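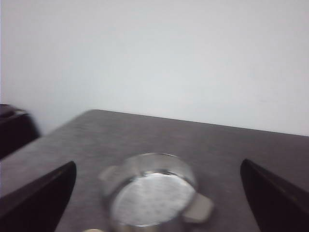
What is a two-handled shallow pot? It is a low, wide cooking vessel with a short handle on each side in place of one long handle, and it is used on the hob for braising, rice and sauces.

## Shape and names

The pot is wider than it is tall, and its walls are usually straight. In English it is sold as a *shallow casserole* or a *braiser*, and the border between the two names is not fixed. In Keltia the same form is called *brilelska*, a word that Béla Gál recorded in the kitchens of Ultthorpe in June and explained as "the pot that goes to the table".

## Handles

The handles are placed opposite each other, a little under the rim. They may be made of metal or of a material which carries less heat – plastic and silicone are common. Short handles need less space in a cupboard, but the cook must lift with both hands.

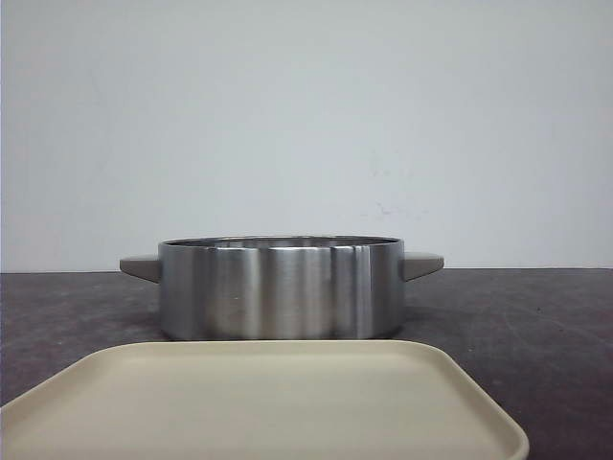

*Shallow steel pot with two side handles, without lid, behind a cream-coloured tray.*

## Use and care

A wide base lets liquid evaporate faster than in a tall pot of the same volume. Flor Henao advises to fill it not higher than 4 cm for a thick sauce. Steel is washed with warm water and a soft sponge; steel wool leaves scratches on a brushed surface.

## Collections

The household museum Giraldo keeps 3,403 kitchen vessels, of which roughly 50 belong to this type. The catalogue was made by Iara Daza and Anselmo Chávez.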